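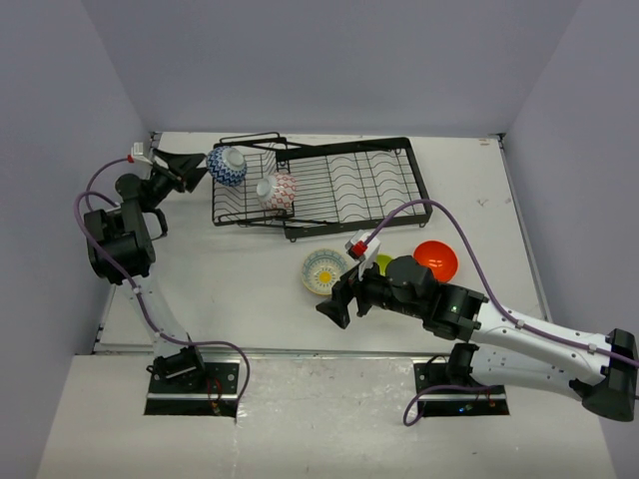 What is in the Herkum open day set?
Recordings of a two-arm table working on a dish rack, made while visitors stood and watched, plus the notes we kept on the day.

Herkum Open Day, data card

Contents
512 episodes, one folder each. Every folder holds the overhead video, the two wrist videos, joint logs for both arms and a text file called remarks. The remarks are short and not always kind.

How it was collected
Ison ran the demo on a Tuesday in September, in the front hall at Hassanpour, next to the coffee. Operators drove both arms from a desk behind the table. Sessions lasted 40 minutes, with 5 minutes between them to reset the dishes and answer the question about when it will do laundry.

Layout
Dishes start on the table or in the black wire rack. Patterned bowls and plain ones are mixed. Starting positions were picked by whoever was closest, so please don't call them random in your paper.

Known problems
Audio was dropped. It was mostly a school group.
Joint logs from the last session use the old Brarex time format. Run fix_time.py before you load them.
Failed episodes are kept and marked fail. A few marked ok were graded by an operator who wanted lunch.

Splits
Train and test only. Episodes longer than 2000 steps are in a folder called long.

License
Research use. Tell Ison if you find a broken file.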